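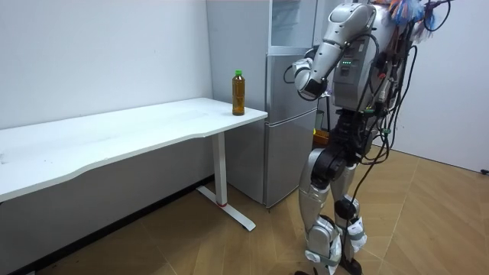

Fridge hums all night, studio apartment, going nuts

gashaw_greg_no_relation
ok so moved into a studio in November, 456 sq ft, bed is maybe 10 feet from the fridge. Thing kicks on, hums for a while, goes quiet, then a clunk, then hums again. All night. I've tried earplugs (hurt), a fan (now I have two noises). Landlord says it's "within normal." Anybody fixed this without buying a new one? Rent's already killing me.

pell_mell
Is it level? Put a marble on top. Mine was tipped forward and buzzed like a hive. Turned the front feet a bit and it got way better

gashaw_greg_no_relation
no marble but a grape rolled to the back left. is that bad

pell_mell
Back left lower is a bit off yeah. A hair toward the back is fine, so the door closes itself, sideways isn't. Fix the left.

tansyroot
Pull it off the wall first. Everyone shoves them flush. The wall turns into a speaker. 2 inches behind, more if you can spare it. And check nothing's sitting on top, a cookie sheet up there will sing all night.

OldCothamRd
Vacuum the coils. Unplug first. I did ours after six years in the Cotham building and pulled out what looked like a whole cat. Runs half as often now. If the compressor isn't running it isn't humming, simple as that.

brickandmorter
Coils do nothing for noise. Seen this advice a hundred times. Cleaned mine, same hum same clunk. It's the rubber mounts under the compressor, they go hard with age. Pads under the feet will do more than any vacuum.

OldCothamRd
Didn't say it makes it quieter, said it runs less. Read it again.

brickandmorter
op asked about the noise. at 3 am a short hum wakes you up same as a long one

tansyroot
You can both be right, jeez. Coils are free, do them. Pads cost a few bucks, do them too.

gashaw_greg_no_relation
did the coils. disgusting. also leveled it, grape now stays put. Hum is lower? Clunk still there tho

lowkeylurker
Clunk when it shuts off is the compressor settling on its springs. Pretty normal on older ones. If it's a rattle more than a clunk look for the drip pan, they slide out of place and tick against the frame. Push it back or wedge a bit of foam in, away from anything that gets hot.

MrsNitia
Do NOT do what my son did and put it on an outlet timer to shut off overnight. Milk went bad, then we all got to hear about it. Food has to stay cold, sleep or no sleep.

pell_mell
people do that??

MrsNitia
He was 19. So yes.

halfpint_h
Different angle. Move the bed. I know, studio, no room. But we swapped ours with the desk so the desk is by the fridge and the bed's behind a bookcase full of books. Huge difference, bigger than anything we did to the fridge. Heavy curtain helped some too. Soft stuff eats sound, bare walls throw it around.

brickandmorter
Bookcase won't stop a low hum. Low sound goes right around. You need mass and no gaps, and you're not building a wall in a rental

halfpint_h
ok well I sleep now, so

windulitz_dave
Late replying but I paid 684 for a new "quiet" one last spring, store on Windulitz Ave. Quieter hum yes. But it runs almost constantly, low speed, that's how the new ones work. Some folks love it, steady noise you tune out. I kinda miss the silence between cycles. So don't assume new = fixed. Go stand next to one in the store if they have any plugged in, most don't.

tansyroot
Good point. Steady vs on/off is a personal thing. On/off wakes me every time, I'd take steady.

gashaw_greg_no_relation
update. pads under all four feet, pulled out from the wall, drip pan WAS loose so thank you lowkeylurker, wedged it. The rattle part is gone. Clunk is still a clunk but duller. Hum I can live with if I fall asleep before it kicks on. Can't move the bed because of the radiator, measured twice. Might try the curtain

OldCothamRd
And the coils?

gashaw_greg_no_relation
yes and the coils

brickandmorter
It was the pads.

lowkeylurker
it was the drip pan lol

halfpint_h
Get the curtain. Thrift store, the heaviest ugliest one they've got. Wash it first, mine smelled like soup for a month.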